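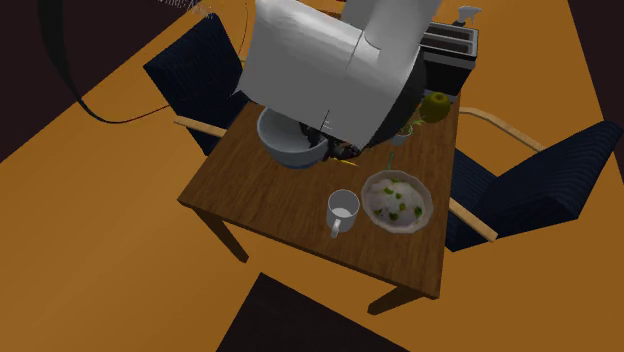
Tollolow Tabletop

Tollolow Tabletop is a simulation kit for training and testing robot arms on household table tasks. It is developed by Nadar and sold by subscription, with a free edition for classroom use. The kit contains rendered rooms, furniture, dishes, food and small appliances, along with a set of scripted tasks and a scoring tool.

History

The kit began as an internal tool written by Annapurna Gowda and Sivaprasad Ramasamy, who needed a way to compare grasping software without booking time on a physical arm. Nadar released it to outside customers in September under its present name. The second version added soft foods, potted plants and upholstered chairs, and replaced the original physics engine.

Contents

The object library holds 976 models. Kitchen items include bowls, mugs, fruit, toasters and spray bottles. Each model carries a mass, a friction value and a collision shape, all of which can be edited by the user. Floor colors and wood finishes can be changed separately from the objects, and bright single-color floors are often used in early training.

There are 86 scripted tasks. Most call for the arm to pick up an item, move it to a container or clear it from the table. Common layouts seat a square wooden table between two chairs and place dishes close together, so that the arm must reach into a bowl without touching a mug or plant nearby. The camera may be set at any height, including steep views in which the arm hides part of its own work.

Licensing

A single-seat license costs $1,409 per year. The lab license, at $2,447, covers one site and includes the task editor. The classroom edition leaves out the editor and limits saved runs. Tutport handles sales and support for schools.

Reception

In a review for the trade newsletter Zutside, Xóchitl Quintero praised the task editor and the short setup time but found the rice and other loose foods slow to simulate. Bhavana Arumugam, writing later in the same newsletter, noted that scores on crowded tables varied from run to run when the default grip settings were used.

See also

Grasp planning
Physics engine
Robot simulator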